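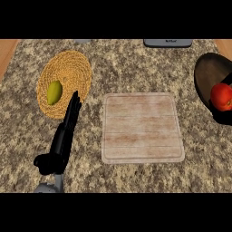 Page last changed: February

About us

Batbridge is a small test shop for robot hands, arms, cameras and controllers. Companies that are about to buy one of these, or that have bought one and are unhappy with it, send us the job they want done. We try it with several kinds of hardware and write down what we find. We do not build or sell robots.

The shop was started by Dénes Deák, who had spent years fitting grippers on packing lines and wanted a place where they could be compared on the same task with the same rules. He still runs the hand and gripper work. The rest of us look after simulation, cameras, controllers and the office.

What we test

Most of our work is on kitchen and household handling: fruit, bowls, cutting boards, mats, cups, light tools. These are awkward for robots. A tomato bruises, a woven mat slides or catches a fingertip, and a shallow bowl leaves little room for a wide hand. We also take small parts and boxed goods, but we ask to see samples before we agree to a job.

We compare:

Two-finger grippers, suction cups and multi-fingered hands
Arms, for reach and for how they behave close to the edge of their range
Cameras, fixed and arm-mounted
Controllers, including ones a customer has written in house

How a comparison runs

We start in simulation. The countertop, the objects and the arm are modeled, and each hand is put through the same set of starting positions. A standard run is 800 tries per hand. Fruit is placed on a mat, in a bowl or straight on the counter, and the granite pattern is left in because plain surfaces make the camera's job too easy. Objects may be partly outside the camera's view at the start of a try. We keep those tries in the count.

After that we move to the bench. The two best hands from simulation, plus any hand the customer asks for, are mounted and run on real objects. Bench time is slower, so the standard set there is 49 tries per hand. If the bench and the simulation disagree, the bench result goes first in the report and we say how far apart they were.

Every try is scored by the same sheet. A pick counts if the object is lifted and held for 30 seconds. A drop, a crush, a missed reach and a stop by the controller are four separate entries. We do not add them together into one grade, though we get asked to.

Our benches

Bench one is called Penrose and is used for multi-fingered hands and anything with two arms. Bench two is Pastcombe, which has the camera rails and is where most controller work is done. Both can be booked by the week. Customers may sit in on the bench days, and most do for the first one.

Brernent is our own software for replaying tries. It lines up the camera view, the joint positions and the score sheet so you can step through a failed grasp. Customers get a copy of the viewer with their report.

What you get

A written report, the score sheets, the replay files and a call to go through them. Reports name the hardware and the settings we used. If a maker thinks we set up their hand wrong, we will rerun it with their settings and print both results. So far 27 reruns have gone out this way.

We accept loaned hardware from makers and send it back when the job is over. Makers do not see a report before the customer does.

Getting in touch

Use the contact form and tell us what the object is, what it sits on, and how fast you need it moved. A phone picture of the work area helps. Calls are answered from 9 a.m. to 4 p.m.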